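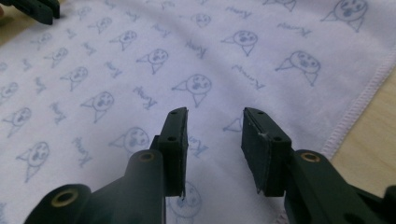 Traian Filip wrote back that 400 demonstrations of one cloth teach a policy that cloth and very little else. I think he is right, and I think the Hiltmont result shows it.

The group collected 1515 demonstrations with hand-held grippers and kept 871 after filtering. On fabrics from the training set the numbers look good. On new ones they drop hard, and the paper gives that two sentences.

My own view is that we should stop reporting a single success rate for cloth. A printed towel with a stitched hem gives a camera plenty to hold on to. A plain bedsheet doesn't. Averaging the two hides what the method has learned.

Horațiu Nistor would rather collect more data first and sort out the scoring later. I'd do it the other way – 60 trials on unseen fabric, listed one by one, would tell me more than another month of folding.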